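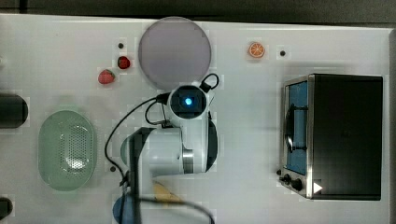

From the Reading Room: The Vokmont Boarding House Notebooks Are Open

Oct 8, 2020

The Vokmont notebooks can now be read in full. The last of the 16 volumes came back from the bindery in August, and the transcription was checked against the originals over the following weeks. Members who asked to be told when the set was complete should take this item as that notice.

For those who joined after the project began, the notebooks are the field record of a study of boarding houses in the mill district of Vokmont. The study was carried out by a small team of ethnographers over four years. They rented rooms, ate at the common tables, paid by the week like everyone else, and wrote up their notes at night. The team published one short report, which had a small printing and is hard to find. The notebooks themselves went into a cupboard and later into our collection, where they sat uncataloged for a long time.

What the notebooks contain

The set runs to 1,970 written pages. Most pages are in pencil, on one side only, with later remarks in ink on the facing page. The ink remarks are often more useful than the pencil ones. A fieldworker would record a conversation at night, then come back weeks later and write that the speaker had been joking, or that two people described as brothers were in fact unrelated and had only arrived on the same bus.

The houses are given code names. Hukard is the one that appears most often. It was a three-story house near the rail spur, with a long kitchen at the back and a front parlor that lodgers were not supposed to use before supper. The whole of volumes two through seven takes place there. Zikirero was a smaller house run by a family who had come from overseas and who cooked for the lodgers on a separate schedule from their own meals. El Sherbiny was a rooming house over a row of shops. It offered no meals at all, and the fieldworkers had trouble with it for that reason. Without a table to sit at, they met people mainly on the stairs.

We do not know how the code names were chosen. A list matching them to street addresses is mentioned in volume one but did not come to us with the papers. Several readers have offered guesses about which house was which. We ask that guesses be kept out of published work unless they can be supported from other records, such as the city directories, which are also available in the reading room.

Rent, food and rules

Readers interested in household economy will find a great deal here. Rents were written down every week, along with what was included. At Hukard, the weekly rate covered a bed, breakfast, a packed lunch on working days and supper. Laundry was extra. Hot water for bathing was extra during most of the study, then included, then extra again after a dispute that takes up the greater part of volume five.

The food entries are detailed. The fieldworkers wrote down what was served, who served it, who was given seconds and who was not. Seating is drawn in small diagrams with initials around a rectangle. Over a few months a reader can follow a new lodger moving from the end of the table by the door toward the stove, where the longest residents sat. One man moved back down the table after losing his job, though his rent was paid through the month. The notes do not say that anybody told him to move.

House rules were copied out wherever they were posted. There were rules about visitors, radios, wet coats, cooking in rooms and the use of the telephone. The fieldworkers also kept a separate list of rules that were never posted. At Zikirero, lodgers were expected to greet the grandmother of the house before speaking to anyone else in the room. It took the fieldworker there most of a month to learn this, and an embarrassed entry in volume nine records how it was finally explained.

How the team worked

The notebooks are also a record of method, and that is why several teachers have asked to use them with students. The fieldworkers disagreed with one another often and wrote the disagreements down. One felt that the lodgers should be told about the study on the first day. Another preferred to wait until people knew who they were. In practice, every house was handled differently. At Hukard the landlady announced it over supper, in her own words, and the pencil notes say that the lodgers were more interested in whether the newcomers snored.

Later entries return to this question more seriously. Some lodgers asked to have things struck from the record, and the team agreed. You will find passages that have been blacked out or cut from the page. These cuts were made by the fieldworkers and not by us. We have left them alone, and the transcription marks each one with its approximate length in lines.

Volume 13 is different from the others. It was kept by a lodger at El Sherbiny who had been asked to write down an ordinary week and then kept going through the winter. The spelling is irregular and we have not corrected it. Much of this volume is about the cold, the price of lamp oil and coffee, and the habits of the man in the next room. It is the volume readers request most.

Gaps and damage

Three sections are missing or hard to read. The opening pages of volume one were damaged by water before the papers reached us, and only the outer half of each line survives. A run of pages in volume eight was torn out cleanly and there is no note to explain it. Volume 15 was written in a soft pencil that has smeared badly. We had that volume photographed under angled light, and the transcription is as complete as we could make it, but readers should expect many bracketed words.

The order of volumes 10 and 11 is uncertain. They overlap in time and were kept by different people in the same house. We have kept the numbers that were on the covers. A table in the finding aid shows which dates are covered in each.

Using the notebooks

The originals may be seen in the reading room by appointment. Because seating is limited at present, please write at least a week ahead and say which volumes you would like. We can bring out two at a time. Pencil only, and no bags at the desks. Foam supports are provided and should be used for volumes four and five, where the new sewing is still tight.

The transcription is available to members in two forms. A reading copy runs straight through with page numbers in the margin. A research copy keeps the line breaks, the facing-page remarks and the marks for cuts. If you plan to quote from the notebooks, please work from the research copy, as the reading copy moves some of the ink remarks into the main text.

Quotations of up to 300 words may be published without asking us, as long as the volume and page are given. For anything longer, please write first. We also ask that authors leave the initials of lodgers as they stand and not try to expand them into names. Many of the people in the notebooks have living children and grandchildren, some of them still in Vokmont.

Photocopies of the seating diagrams can be made on request. There is a small charge for copying, and it is the same for members and non-members.

Related papers

Two smaller groups of material have been cataloged along with the notebooks. The first is a box of letters between members of the team, mostly about money and train times, but with some long letters on how the final report should be organized. One draft outline has a chapter on each house. The published report dropped this plan and arranged everything by topic, so readers who have seen only the report may be surprised at how separate the three houses seem in the notes.

The second group is a folder of household paper from Hukard: grocery slips, a coal bill, a hand-lettered card of supper hours, and a rent book with every page filled. The rent book can be read against the fieldworkers' own figures. They do not always agree. The landlady gave some lodgers a lower rate than the one she told the team, and seems to have kept that to herself.

There are no sound recordings. Volume three mentions a borrowed recorder that was used for one evening of singing, but no tape has been found. If any member knows of one, or of any other papers from the study, we would be glad to hear about it.

Corrections and next steps

Readers have already sent in corrections to the first volumes, mainly place names and the names of trades at the mill. These have been entered in the research copy, with a list at the back. Corrections to the remaining volumes are welcome at any time. Please give the volume, page and line, and quote the words as they now stand so that we can find them.

Work has started on a subject index. It will cover food, rent, illness, religion, kin terms, work and wages, and disputes, with further headings added as they prove necessary. The index for the Hukard volumes should be ready first. The Zikirero volumes will take longer – many household terms there were written down by ear, in several spellings, and each has to be checked before it can be entered under one heading.

Requests for appointments, copies and the finding aid should go to the reading room desk at the usual address. Please put the word "notebooks" in the subject line.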